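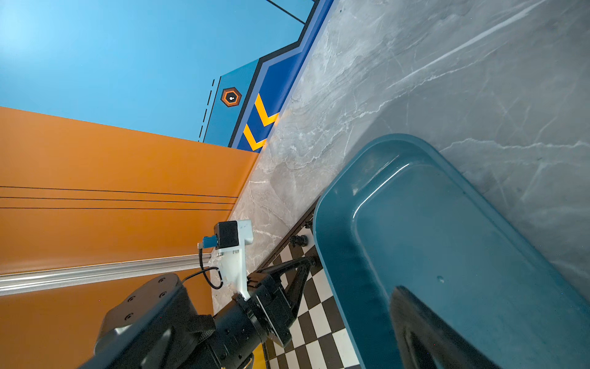
*Wrist camera view over the teal tray, with a black arm and its sensor bracket to the left.*

**Jinon project: progress report to the Craddock fund**
Period: through the end of April
Prepared by: Analyn Macapagal, with sections from Danylo Panasiuk and Crisanto Maglaya

## Status

Work package two (camera masking during training) is finished except for one comparison run. Work package three (two arms working on the same board) has started and is on schedule. Spending is within plan. We are asking for one change to the order of the remaining work, described under "Change requested."

## What we set out to test

The proposal asked whether a control policy that learns from several cameras can be made less dependent on any single one. In our earlier work the policy leaned heavily on the wrist view. When the wrist view was blocked by a gripper finger or filled by one plain surface, the arm slowed down or stopped, even when the fixed camera had a clear view of the piece.

The method is simple. During training we blank out one camera view at random for a short stretch of each demonstration, and the policy has to predict the same motion from what is left. No extra hardware is needed, and the policy runs at the same speed after training.

We chose chess pieces as the test objects. They are small, they tip easily, and a board gives us a clear target for each placement. The task is to take a piece from a tray and stand it on a named square. Each arm is trained on both trays.

## Data

We now have more than 900 teleoperated demonstrations, all recorded in the same cell. Florante Aquino and Amado Cabrera did most of the operating. We set aside the demonstrations in which the operator had to regrasp more than once and keep them in a separate folder, as agreed at the last review. They aren't used in any result below.

Tray positions were changed between sessions. The starting state of the board was changed too, from empty to nearly full, so that the policy would see placements with close neighbors as well as open ones.

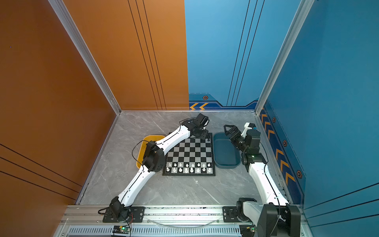 *The two-arm cell from the fixed camera. The white set stands along the near edge of the board, and a single dark piece is near the far right corner, close to the left arm's gripper.*

## Results for work package two

We ran 177 test trials with the masked policy, using one arm at a time. A trial counts as a success only if the piece is standing on its named square when the gripper has pulled away.

- 20 trials failed.
- In 12 of those, the piece reached the correct square but was lying down at the end.
- The remaining failures were missed grasps in the tray or placements on a neighboring square.

The baseline policy, trained on the same data without masking, failed about twice as often. Most of the difference came from the tray. The baseline would hover over a piece close to the rim and fail to close on it. The masked policy had this problem much less often.

Masking didn't help with tipping. Both policies knock pieces over at about the same rate, nearly all at release. Danylo has looked through the logs and thinks the gripper opens while the wrist is still moving slightly. He has added a short hold before release, but it hasn't been tested on enough trials to report.

We also tried masking both views at once for very short stretches. It made the motion less smooth and we dropped it.

## Work package three

Both arms now run from one controller. The first task is to have one arm place pieces at the far side of the board while the other works from the tray on its own side. So far we have only run this at reduced speed, with an operator at the stop button.

The main problem is waiting. When both arms want the space over the board, the current rule makes one hold until the other has cleared it completely. It is safe but slow. Crisanto is working on a finer rule that divides the board into zones.

## Equipment and suppliers

The spare gripper fingers ordered from Sovex came in the wrong size and have been sent back. Replacements are expected next month. We have enough of the old ones to keep going.

The cable on one wrist sensor was rerouted after it snagged during a long reach. The calibration was repeated afterward and had shifted slightly, so trials run between the snag and the new calibration were thrown out and repeated.

## Change requested

The plan has us moving to the Lukari test site before the release problem is fixed. We would like to swap these two steps. Setting up at Lukari takes about a week, and we would be carrying a known fault into a place where the lighting is also different. With both changes at once, it would be hard to tell which one caused a failure. The swap doesn't affect the budget or the end date.

## Next steps

- Finish the last comparison run, fixed camera only (Amado)
- Test the hold before release on both arms (Danylo)
- Bring the two-arm task up to normal speed once the zone rule is in (Crisanto)
- Write up the masking results and send a draft to Craddock for comment (Analyn, Florante)

Please send a decision on the requested change to Analyn before the Lukari booking has to be confirmed.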